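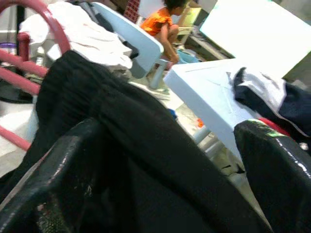
Household laundry sorting

Household laundry sorting is the everyday work of gathering a family's clothes and linens and dividing them into groups, either before washing or afterward, when everything is clean and waiting to be folded. It is one of those chores that nearly every home does in its own way, and although it rarely gets much attention, it takes up a fair share of the time that laundry demands.

Where it is done

Few homes have a room set aside for the purpose, and in most of them sorting simply happens wherever there is space. A bed is the classic choice, but many families make do with whatever stands nearby. A shirt goes over the edge of a plastic table, a sheet is heaped on a metal frame, and a chair holds whatever has not yet found its pile. Light plastic furniture is handy for this work — it is easy to carry from room to room, it wipes clean, and it does not mind a damp sleeve. The floor is used too, usually with a sheet or mat spread out first, and in small homes the sorting goes on in the middle of everything else, with children playing close by.

Common ways of sorting

Before washing, clothes are most often divided by color. Black and navy pieces are kept together, whites go in a pile of their own, and bright reds and oranges are held back until it is known whether they bleed. Garments that join dark cloth to white panels are the awkward ones, and people who have been caught out once tend to wash them alone in cool water the first few times.

After washing, color matters much less, and the piles are usually made by owner or by kind. The household guide put out by the Praltumon homemaking school in Clelport teaches 5 piles for a family wash: tops, bottoms, underthings, bed and table linens, and anything that needs mending. The same guide allows that 3 will do on a busy day, and many people who learned from it have happily stayed with the shorter version ever since.

Large and soft pieces

Big garments in soft cloth bunch up and slide, and they can hide a sock or a small shirt in their folds. It helps to shake them out first and lay them over a rail or chair back, where they can hang a little while the smaller things are dealt with. Black cloth in particular shows lint and dust, so it is better kept off a floor that has not been swept.

Local habits

In Basel, where many apartment buildings share a laundry room, some households sort upstairs and carry down only what they mean to wash. In the Abubakari quarter of Clelport, Sunday is the customary day, and the folding is often left for the evening, when the house is cooler and there are 2 pairs of hands for the sheets.

See also: Clothesline; Folding; Mending basket; Washing day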